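Saucer

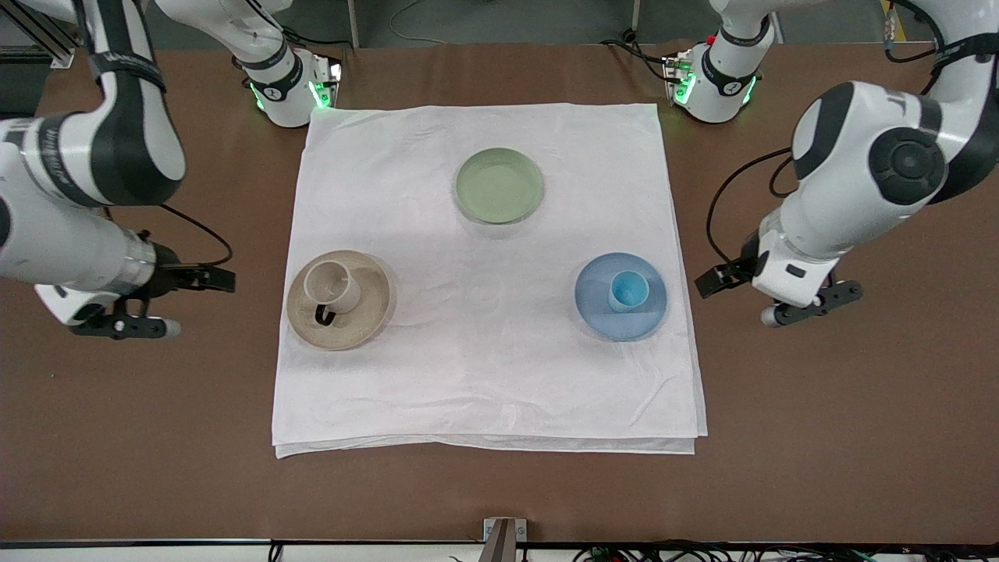
Article by Amna Bhutto. Checked by Naveen Pal. Part of the Griststead Household Encyclopedia, section Table and Kitchen. Last revised in June.

A saucer is a small, shallow dish on which a cup is placed. It belongs to the group of flat tableware, together with the plate, and it is usually the smallest member of this group. Its purpose is to catch drops that run down the cup, to keep heat away from the table, and to give a place for the spoon. In many homes it also carries a biscuit, a slice of lemon or a used tea bag.

Name

The English word comes from an old French word for a dish that held sauce. At first it had no connection with tea or coffee. It was a little vessel at the side of the meal, and each person dipped food into it. The present meaning became common when hot drinks came to the European table. In several other languages the word for saucer means simply "under-cup" or "small plate".

Form

The saucer has a base, a centre and a rim. Many saucers have a shallow ring pressed in the centre, called the well, and the foot of the cup stands inside this ring. The well prevents the cup from sliding when the saucer is carried. A saucer without a well can also be used as a small plate, and some makers sell it under both names.

The rim may be flat or raised. A wide flat rim, as on the beige speckled saucer with the white cup, leaves much free surface around the cup. A raised rim holds spilled liquid better. The sage-green plate beyond the two cups has a rim of this second kind, though a shallow one, and such a plate is often put on the tea table for cake or bread.

Underneath, most ceramic saucers have a foot ring. The foot ring lifts the dish a little from the table and is often left without glaze. When saucers are stacked, this rough ring can scratch the glaze of the next one. Kulsoom Farooqui, in her notes for the Minhas tableware collection, recommends a circle of paper or felt between each pair.

Materials

Saucers are made of porcelain, stoneware, earthenware, glass, enamelled metal, wood and plastic. Porcelain is thin and hard and can let a little light through. Stoneware is heavier and is often finished in earth colours or with speckles, which may come from iron in the clay or may be added in the glaze. Glass saucers can be clear or tinted. Plastic is used for children's sets, for picnics and in places where breaking is a danger.

A translucent saucer looks different on different surfaces. On a dark table its colour becomes deeper and may seem almost grey. On a white cloth it stays light, and the colour of the cup above it is then the stronger one. For this reason the writers of older household books advised the housewife to look at tinted glass on the cloth before she buys it, and not only on the shelf of the shop.

Matching and mixed sets

In a matching set, the cup and saucer share one colour, one pattern and one material. Such sets were for a long time the normal choice for guests. A mixed set brings together pieces of different origin. It may be planned, or it may be what is left after many years of broken cups.

Three ways of mixing are commonly described:

Tone on tone. The cup and the saucer have the same colour in two strengths. A bright blue cup on a light blue saucer belongs here.

Contrast in the cup. The saucer is quiet and the cup carries a strong detail, for example a black handle on a white cup.

One common colour. The pieces are all different, but one colour comes back in each of them, sometimes only as a thin line at the rim.

Sadia Magsi writes in the Prarnora guide to table setting that the cup must fit the saucer in size before it fits in colour. A cup whose foot is wider than the well will rock. A very small cup on a big saucer is steady, but it looks lost unless the rim has some texture or pattern.

Place on the table

When a full meal is served, the cup and saucer stand to the right of the plate, and they may be brought only at the end. At a tea or coffee table there is more freedom. The saucer stands directly in front of the guest or a little to the right. The handle of the cup is commonly turned to the right for a right-handed guest, often at the position of four o'clock. In some houses the handle is turned straight toward the guest, who then chooses the hand. The spoon lies behind the cup or beside the handle, parallel to it.

A cloth under the saucers softens the sound of the dishes and protects the table from the unglazed foot rings. It can cover the full table or only the middle part. A cloth that is too large for this is folded double along one side. Creases should be smoothed by hand where the cups will stand, as a small foot on a fold can tip.

Drinking from the saucer

In several regions people pour hot tea from the cup into the saucer and drink it from there. The wide surface lets the tea cool quickly. The habit was known in Britain, Russia and Scandinavia, and it is still practised in parts of South Asia. Deep saucers are preferred for it, and a flat rim makes it difficult.

Care and storage

Saucers are washed like other tableware. Tea leaves a brown ring in the well, which can be removed with baking soda on a damp cloth. Pieces with metal decoration should be washed by hand. Glass saucers should not go from a cold cupboard into very hot water.

Saucers may be stored in low stacks, with the cups hung or placed separately. Cups stacked inside each other often lose their handles.

See also: Cup; Side plate; Tablecloth; Tea table; Demitasse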